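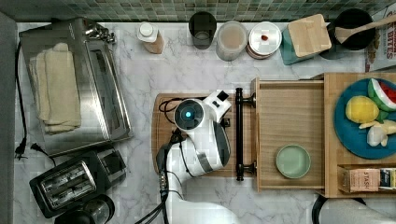
Osari 公開デモ記録 README

概要

Osari は、Bustamante の実演室で3月に開かれた見学会のうち、台所作業デモの部分を映像とメモでまとめたデータセットです。動いていたのは、主催側が Zellow と呼んでいる制御ソフトを載せた卓上アームです。台所を模した作業台一式は Tandska という名前で案内されていました。

収録は59試行、映像クリップは119本です。1試行につき天井側と手首側の2本があり、残る1本は開始前の説明を通しで撮ったものです。指示文は12種類あります。

先に書いておくと、このデータから「台所仕事ができるロボット」という結論は出せません。見学会の案内文にはそれに近い表現がありましたが、記録を担当した側としては賛成していません。性能の宣伝に引用するつもりで開いた方は、下の「わかること、わからないこと」を先に読んでください。

経緯

見学会は午後1時開始で、説明、実演、質疑の順に進みました。もともとこちらは見学者として申し込んだだけで、データを作る予定はありませんでした。主催側が映像の持ち帰りを認めてくれたので、当日つけていた手書きのメモと突き合わせ、試行ごとに整理し直したものがこのリポジトリです。

主催側の資料には成功率のグラフがあります。ただし何をもって成功とするかの定義が載っていません。質疑で尋ねたところ「目的が達成された場合」という答えでした。目的のほうの定義も尋ねましたが、時間切れで回答はもらえていません。グラフは同梱していませんし、今後も入れる予定はありません。

作業台について

本物の台所に近い、という説明を受けました。半分は納得しています。大理石模様の天板に木のまな板があり、壁際には小さな緑と灰色のモザイクタイルが張られ、その前に容器やグラス、木のスプーンを渡した黒い鍋が並びます。トースターオーブンの上には畳んだタオルまで積んでありました。物の密度という点では、何もない白い机でやる実演よりずっと良心的です。

納得していない半分は、食べ物がおもちゃだという点です。皿に載ったスイカもレモンも、つぶれないし汁も出ません。力加減を間違えても結果に出にくい物ばかりを選んでおいて「やさしくつかめます」と言われても、確かめようがありません。質疑でこの点を出した見学者はほかにもいて、返事は「今後の課題」でした。

照明は終始同じでした。窓からの光が入る条件や、水や油で表面がぬれた条件は収録にありません。

収録内容

clips/top：作業台を真上から撮った映像。アームと作業台の位置関係はこちらで確認できます。壁際の物と、引き出しの周辺も入ります。

clips/wrist：手首付近の小型カメラの映像。指先と対象物の距離を見るならこちらです。画角がせまいため、いま作業台のどこにいるのかは単独ではまずわかりません。

clips/intro：開始前の説明の通し映像。音声は削除しました。

notes/trials.csv：試行ごとのメモ。列は、試行番号、指示文番号、人の介入の有無、停止の有無、終了の理由、備考です。

notes/prompts.txt：指示文12種類の書き起こし。主催側の係が端末に入力した文をそのまま写しています。誤字も直していません。

notes/qa.txt：質疑の要旨。発言者がわかる記述は落としました。

手首カメラの見え方

天井側の映像だけを見ていると、アームの動きはかなりなめらかに見えます。見学者の席からの印象も同じで、説明中に感心の声も上がっていました。ところが手首側を見ると話が変わります。指先が木の面のすぐ上まで下りている場面では、指の影が板に落ちていて、残りの距離をその影から推し量ることになります。画面の上のほうはグリッパ自身が占めていて、対象を見るための面積は思ったほど残りません。

扱いにくそうだったのは、つやのある暗い棒状の金具です。表面に細長い反射が入り、輪郭と光の筋の区別がつきにくくなります。木目の入った板と灰色の筋の入った天板が隣り合っているので、背景も静かではありません。この条件で位置をどう推定しているのか尋ねると「学習で対応しています」と言われました。説明になっているとは思いません。

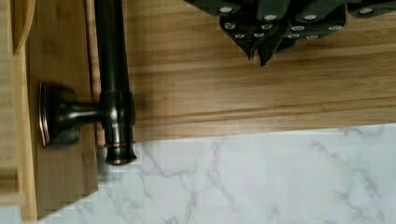
図2　手首カメラの静止画。グリッパの指先と、板の上に置かれたブロンズ色のタオルバー。

静止画から読めるのは位置関係までです。つかむ直前なのか、離した後なのか、ただ通りかかったのかは決められません。以前、この種の画像を1枚だけ抜き出して「把持に成功」と添えた資料を見たことがありますが、Osari の画像をそのように使うのはやめてください。

注釈の方針

注釈は一人で付けました。二人以上で独立に付けて一致率を出すのが筋だとは承知しています。その手間をかけていないので、一致率の欄はありません。数字がないことを品質の高さと読み替えないでください。

「介入」は、係が作業台に手を入れた場合と、端末からアームを動かした場合の両方を含みます。主催側は前者だけを介入と呼んでいました。後者は「補助」だそうです。呼び方で件数が変わるのは困るので、ここでは区別していません。分けて集計したい場合は備考列に「端末」と書いてある行を抜き出してください。ただし、係の手元は映像に入っていないことが多く、見落としは残っているはずです。

「停止」は、アームの動きが目で見てはっきり止まり、再開に時間がかかった場合に付けました。秒数の基準は設けていません。迷った試行は空欄です。空欄を「停止なし」として数えると、結果が実際より良く見えます。

「終了の理由」は、係が終わりを告げた、次の指示に移った、不明、のいずれかです。成功と失敗の列は意図して作っていません。指示文そのものがあいまいで、たとえば「まな板のあたりを片づける」と言われても、どの状態が正解かは見る人によって違います。

わかること、わからないこと

見学会という形式の中で、どのような順番で何を見せたか。これはかなりよくわかります。同じ指示文が続けて選ばれる傾向や、見学者から希望を募った時間にどの希望が採用されたかも、メモと合わせれば追えます。

アームが初めて見る物にどこまで対応できるかは、わかりません。並んでいた物が学習に使われたかどうかを主催側が明かしていないためです。「学習データには似た環境も含まれます」という回答はありましたが、似ているのか同じなのかは大きな違いで、そこをぼかしたまま汎用性を語るのは順序が逆だと思います。

安全性についても判断できません。見学者は作業台から離れた席にいて、動作中のアームに人が近づく条件は試していません。

使い方

trials.csv の文字コードは UTF-8、区切りはカンマです。備考列に読点とカンマが混ざっているので、引用符を正しく扱う読み込み方をしてください。表計算ソフトで直接開くと試行番号の先頭のゼロが消えます。

クリップのファイル名は、試行番号、視点、の順です。同じ試行番号の top と wrist は対になりますが、開始時刻は厳密にはそろっていません。同期が必要なら、アームが最初に動き出すところを手で合わせてください。自動で合わせるスクリプトも書いてみましたが、ずれる試行が残ったので公開を取りやめました。

学習用データとしての利用はおすすめしません。関節角も力の値も入っていない、59試行の映像です。実演の見せ方を検討する材料や、評価項目を作るときのたたき台としてなら役に立つと思います。

既知の問題

・手首側の映像には、グリッパが対象を隠している時間が長い試行があります。
・天井側では、アームの腕が手前の物にかぶさります。
・指示文番号のうち一部は、係が読み上げた内容と端末の表示が食い違っていました。表示のほうを採用しています。
・intro には、こちらで削った箇所の前後に短いつなぎ目があります。

変更履歴

初版：全クリップとメモを公開。
第2版：介入の定義を広げ、該当する試行を付け直しました。主催側からは「印象が悪くなる」という意見をもらいましたが、定義は戻していません。
第3版：prompts.txt の改行の乱れを修正。

問い合わせ

注釈の誤りは、試行番号とクリップ内の時刻を添えて課題欄に書いてください。Zellow の仕様に関する質問はこちらでは答えられません。主催側の成功率の定義をご存じの方がいれば、それも課題欄にお願いします。回答が届いたら qa.txt に追記します。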